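Studio visit: Stelmakh opens its Polbridge office for a build day
3rd September

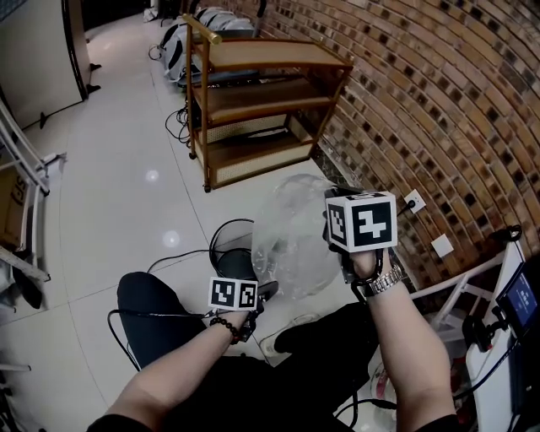 What was playable on the day?
Two builds of Naltamari, the studio's side-on exploration game: the opening chapter on PC and a cut-down combat arena on a handheld. A third station ran the level editor, view only.

Stelmakh occupies the upper floor of a former printing works in Polbridge, a short walk from the tram terminus. The open day took in 20 visitors per session, with sign-in at the ground floor desk and a signed form covering screen capture. Capture was allowed at the PC stations and nowhere else.

The chapter build takes the player from the harbour to the first lift shaft. Movement is the same as in the January demo except for the ledge grab, which now buffers input for a few frames before contact. Missed grabs were common in the old build and I had two in a full run of this one. The map is still drawn by hand at rest points. Marker colours can be changed in the options menu, but the text size can't, and on the handheld the item descriptions are hard to read.

Sternano is the in-house engine. It replaced a licensed one partway through production, and the programmers' talk dealt mostly with that change. The full game has 416 rooms. Each is stored as a separate file and the neighbouring rooms are held in memory, so doors open without a pause. On the PC build I saw no loading at all. The handheld stuttered each time the arena reset — the team listed this as a known fault in the shader cache.

Sound was the weakest part of the visit. The stations were close together, the headphones were open-backed, and the arena music could be heard over the quieter chapter build. The audio talk was better. The sound library stands at 700 recorded effects, of which 243 are footsteps, split by surface and by the weight the character is carrying.

No price or release date was given. Confirmed platforms are PC and the one handheld, with other consoles described as under review. Saves from the January demo won't carry over.

The talks ran over by a quarter of an hour and the editor station closed early as a result. Visitors in the last session were offered a place at the next build day, with bookings through the studio's mailing list. Parking behind the building is for staff only.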